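Chapitre 2
Ranger et présenter la verrerie

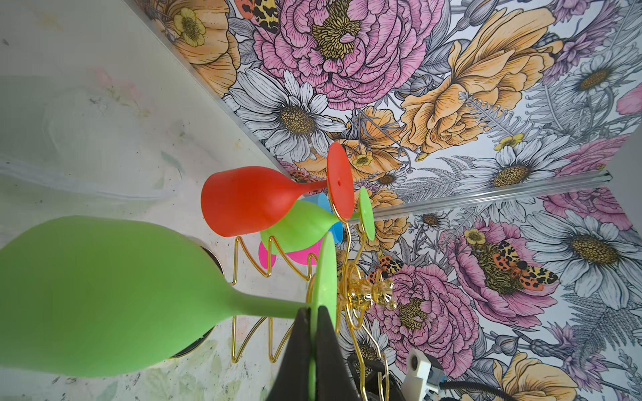
Objectifs du chapitre

Reconnaître les principaux supports à verres.
Placer un verre à pied sans abîmer le pied ni le bord.
Choisir un emplacement adapté dans l'office ou en salle.

2.1 Le support à suspension

Les verres à pied prennent beaucoup de place dans un placard. Le support en fil métallique permet de les garder à portée de main. Le verre y est tenu par la jambe, dans une boucle, et la base circulaire l'empêche de glisser. Sur le modèle doré présenté en ouverture, orné d'une petite abeille, les verres sont couchés et leurs bases se dressent sur le côté.

Les verres en silicone de couleur vive, rouge orangé, vert, bleu ou rose, servent surtout en terrasse et au bord des piscines. Ils se rangent comme les verres ordinaires. Leur matière souple accroche un peu sur le métal : on écarte le verre de la boucle avant de le tirer.

2.2 Mise en place

Poser le support sur un plan stable et dégagé.
Saisir chaque verre par la base ou par la jambe, jamais par le bord.
Commencer par les boucles du bas.
Équilibrer les deux côtés au fur et à mesure.

Vocabulaire : buvant, calice (ou paraison), jambe, base.

Mylene Pangilinan, responsable de salle à Cabanatuan, décrit au paragraphe 2.3 le rangement de fin de service.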